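Ticket 202: heating drops out in the back rooms
Opened by: Hanna Jasińska
Site: Stikcombe, ground floor
Status: open, waiting on part

Right, me again, sorry! The radiators in the two back rooms have gone stone cold while the front of the building is like a greenhouse. It started in January, went away by itself, and now it's back. I've bled all the radiators (got a sleeve full of black water for my trouble) and the boiler pressure is fine. The thermostat says it's calling for heat and the little flame shows on the display, so I don't think it's that.

Update. Darius Vlad rang me back and had me feel the pipes either side of the zone valve in the cupboard. One side hot, the other barely warm. He asked me to push the manual lever across, and it went over with no resistance at all, which he didn't like the sound of. Left it in the open position overnight and the back rooms came up lovely by morning, so we've got a workaround at least.

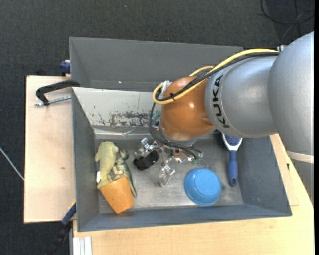 The valve head is what Darius wants to swap, and he reckons the motor's gone. He also asked what the floor is like back there, as he may need to get at the pipe run if the new head doesn't sort it. It's the dark charcoal carpet, the textured sort, and I'd really rather not have it lifted if we can help it! Lucyna Tokarz thinks it was glued down when it was laid, but she wasn't certain, so please ask before anybody starts pulling at a corner.

Update. New head ordered from Szulc, 69 pounds plus delivery, and they're quoting 4 working days. I've tied a label on the lever saying LEAVE OPEN, because someone knocked it back while fetching the hoover and we had a chilly afternoon.

Still to do: fit the head, put the lever back to auto, then run the back zone by itself for an hour with the front turned off. Heike Teuber has the cupboard key if I'm out. Could whoever comes also look at the timer, please? It's still an hour behind and I can't find the button.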